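Home > Community > Help > Workcells > Arms and mounts

Right arm droops at the wrist after homing, two arms on one bar

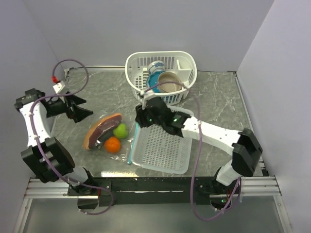

Posted by dristum_bench

I look after a small two-arm cell and I'm having trouble with the right arm only. Both arms are bolted to the same black bar across the front rail. The cell does table clearing, so dishes go in and out of a basket and a few food items get moved around. The left arm has behaved since we put it in.

After homing, the right arm goes to its ready pose and then the gripper end slowly settles lower than where it was told to be. If I leave it for 30 minutes it is far enough out that the fingers touch the basket rim on the next reach. If I home it again it comes good, then it starts over. There are no faults in the log apart from one following-error warning at cycle 1512, and I think I caused that one by leaning on it.

What I've done so far:

- Swapped the gripper for the spare. No change.
- Retightened the bar bolts on the rail.
- Dropped the speed to half. It still settles.
- Checked the payload setting in the controller. It says 521 grams, and I don't know who entered that or when.

The purple cable on that side has always hung in a loop down past the front edge of the table. I haven't touched it. Could that be enough to matter? I'd like to sort this without pulling the arm off the bar, as lining the pair up again took me most of an afternoon in December.

Hwa-young Pyo

Start with the payload number. If it was entered for a different gripper, the gravity compensation will be wrong all the time and the arm will sag whenever it's reaching well out over the table. Take the gripper off, put it on a kitchen scale with its screws and whatever bit of cable it carries, and enter what the scale says. Do the centre of mass as well. People often fill in the weight and leave the offset at zero, and on a long reach the offset makes a real difference.

Then look at the cable. A hanging loop is fine by itself, but it should be clamped near the base so the weight of the loop isn't carried by the arm. Do this with the arm in its ready pose:

1. Power on, motors holding, nobody's hands inside the walls.
2. Note the elbow and wrist readings on the controller.
3. Stop and lock out. Support the forearm first, because it may drop when the motors let go.
4. Unclip the cable from the upper arm and tie it up to something that isn't the arm.
5. Power up, same pose, read the joints again after the same wait.

If the settling is gone, reroute the cable. If it's still there, watch which joint is moving. If the elbow reading stays put while the gripper goes down, you have something slipping after the encoder, most likely the coupling screws at the elbow. We had that on one of the Trotwood cells. The screws had been put in dry. Clean them, use medium threadlocker, and tighten to the figure in your manual, a bit at a time and crosswise. You can get at them with the arm still on the bar.

I'd also mark the joint with a paint pen across the two halves. If the marks part company you have your answer.

flitden_mike

had same thing, was the bar not the arm. put a dial gauge on it

tsai_workshop

I wouldn't bother with the gauge until the payload is fixed. You said the left one is fine and it's on the same bar, so compare the settings on both controllers side by side before you undo anything. Ours had the two config files swapped once and I spent a day on the mechanical side for nothing.

One more thing, if you do move the cable, run the arm through its full range by hand speed afterwards. Ours was clamped too short and pulled tight at the far left. We leave 100 mm of slack at the elbow now.

dristum_bench

Thanks all. The left controller has a different payload figure, so someone has changed one of them. I'll weigh the gripper first and do the cable test after that. The paint pen marks are on.

Last updated 9th April

Back to list | Next thread | Rules | Contact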